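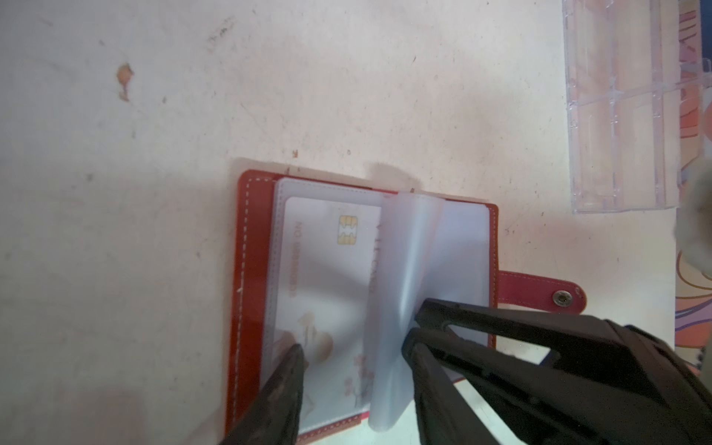 Cards, pens and the rest of the desk

January, evening

Finally went through the red card holder. It has been getting fatter for months and the snap had started to fight me every time I closed it. The leather is fine, the stitching is fine, but the plastic sleeves inside have begun to curl and they stick to each other when I turn them. I bought it at the market in Grurncombe and paid very little for it, so no complaints.

I made a pile of what I took out. The loyalty card for the bakery on the corner, full since last spring and never handed in. Library card for Poldale, which I still need, though I owe them for a book about drains. A dentist's appointment card with a date long gone. Two business cards from people I can't place at all. The old gym card, which I kept paying for until October. Cut that one in half with the kitchen scissors and put it in the trash before I could think about it.

The bank card stays where it was, on the left. I like it being the first thing I see when I open the holder, and at the grocery store I can get at it with one hand. It's the one with the little drawing and the pink flowers on it. Dilruba Pramanik chose the same design when she opened her account and we have mixed them up once already, at lunch, when the waiter brought both back on the same saucer. I walked as far as the bus stop with hers.

While I had the statement out I checked the balance. 1,293 after rent, better than I was expecting. The electric bill is 361 and I don't understand why. I wrote down the meter reading and will call them tomorrow, in the morning if I can, when the wait is shorter. Also need to ask whether they got the change of address, because the last letter went to the old apartment and Mr. Biswas had to forward it. He put it in a fresh envelope with his own stamp. I should send him something.

After that I got on with the desk things. I had been putting it off since before the holidays. The pens were the worst. I tested every one of them on the back of an envelope and threw out the ones that only scratched. Even so the red cup is crammed, and they lean out on all sides. I could get rid of more but I know I would just buy them again. The pencils all need sharpening. Didn't do it.

The calculator I used for the bills and then left next to the cup. I like that one. The keys are big enough that I don't hit two at once, and the pink doesn't bother me the way I thought it would. The stapler was out of staples. I had a box of the wrong size, and then a box of the right size under the wrong size, so that took longer than it needed to.

I haven't decided about the clear tray. It has more compartments than I have kinds of small things, and whatever I put in it slides around at first and then gets left there for good. Dilruba says use it for stamps, clips and keys and stop thinking about it. She may be right. For now there isn't much in it. 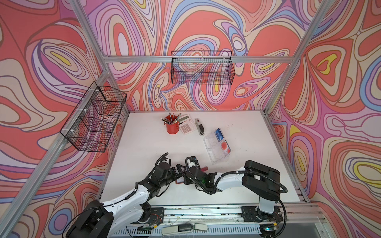 Pen cup, calculator, stapler and the clear tray. Both wire baskets still empty.

The baskets are the next job. I want mail in the long one at the back and receipts in the stepped one on the left. That was the plan when they went up, and so far I have kept putting the mail on top of the fridge. The cable ties on the left one seem to be holding. I had wanted to use proper hooks, but the ones from Undby were too short and I never took them back. 30 days to return them and I let it go by.

I still like the swirly pattern on the walls, the reds and purples most of all. Mom says it would give her a headache. It makes a white table look less like an office, and I spend enough of the day in one of those.

Dinner was the rest of the lentils with an egg on top. Rain since around 3 and I didn't go out again. I called Mom afterward and she talked about the neighbor's fence for most of it - the posts are on her side by a few inches, or they are according to her tape measure. I told her to take pictures and not to say anything yet.

Things for tomorrow: electric company, library, stamps. Card for Mr. Biswas. Find out if the bakery still takes the old loyalty cards, or if I have been saving it up for nothing. Sharpen the pencils.

In bed by eleven, I hope. The card holder closes with one push now.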